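Topic: the mixed bin problem (garage, laundry, kitchen, all of it)

stilley_jo
So I finally emptied the hall closet and I'm stuck. I've got a stack of open gray bins and every one of them has turned into a catch-all. Single socks, empty bottles, a scoop from who knows what, little kid puzzle boxes. I keep trying to sort them by room and it never holds for more than a couple of weeks. How are the rest of you doing this? Do you sort by room, by person, or just give up?

Brodie Whitelaw
By room never worked for us either. We did by person for a while, and then my son's bin was full and mine had two pens in it. Now I run one mixed bin and go through it on the first of the month. Everything goes in, no thinking. Then I tip it out on the bed and put it all away before I can sleep — works great as a threat!

ngata_hill
Gotta disagree with Brodie. One mixed bin is how you lose a sock until August. I did that for a year and the bottom layer was like an archeological dig. Two bins, side by side or one behind the other, front one for stuff that has a home and back one for stuff that doesn't. If it's been in the back one a month, out it goes.

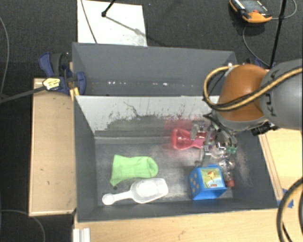

The trick is you can't let the front one fill up. Once you can't see the floor of the bin you've lost. A lime green sock you'll spot from across the room, but a white plastic scoop or a clear bottle just vanishes under everything else. I keep mine shallow on purpose, one layer, nothing stacked.

stilley_jo
One layer! I'd need a bigger house. I like the front and back idea though. What do you do with bottles? I save them for paint water and then have a hundred.

ngata_hill
Keep two. I mean it. Caps on, lying down, and when a new one comes in an old one goes to recycling.

killov77
Two is nuts, I use them for everything. Funnels, seed storage, screws. I'd sooner toss the sock. A single sock is a rag and that's the end of it.

Brodie Whitelaw
Nope, the other sock always shows up the day after you cut the first one up. I keep mine in a drawer for a full season. Found a match in the leg of some sweatpants last winter and I was way too happy about it.

killov77
You have a sock drawer for socks that aren't pairs. Okay, Brodie.

stilley_jo
Lol. Well, I did two bins this afternoon, front and back like ngata said. Back one already has a scoop in it that I'm pretty sure came with laundry powder we stopped buying years ago. Do I keep it?

ngata_hill
Do you own any powder?

stilley_jo
No.

killov77
Keep it, good for birdseed.

ngata_hill
Do you own any birds, Jo?

stilley_jo
It's staying in the back bin till the month is up. Will report.

Jornon Home & Household Boards | Contact | Terms | 2,362 members | Back to top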